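Re: [nenside-list] upgrade or replace?

On January 7, 2020, a list member wrote:
> My old desktop takes forever to open anything. The shop
> in Banen wants 513 for a new one. Is it worth fixing
> what I've got? I mostly do email and family photos.

Oh, please don't buy a new one yet! I was in the same spot last July and I'm so glad I waited. Mine was full of photos (1,747 of them from one trip, don't ask) and it took ages just to wake up.

What I'd do first is copy everything you care about onto an outside drive. Then look at how much memory you have. I added more and swapped the old hard drive for a solid state one, and it feels like a different machine. 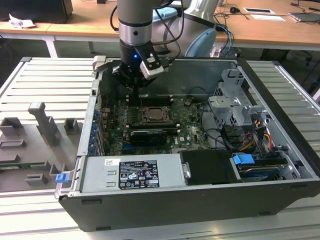

Unplug it before you open it up, and touch some bare metal on the case first. I spent 30 minutes on mine, and most of that was hunting for a screwdriver.

If you'd rather pay someone, ask for a price in writing. One place quoted me 600 for the same job, so I thanked them and went home!

Let us know what model it is and we can tell you which memory fits.

Trisanar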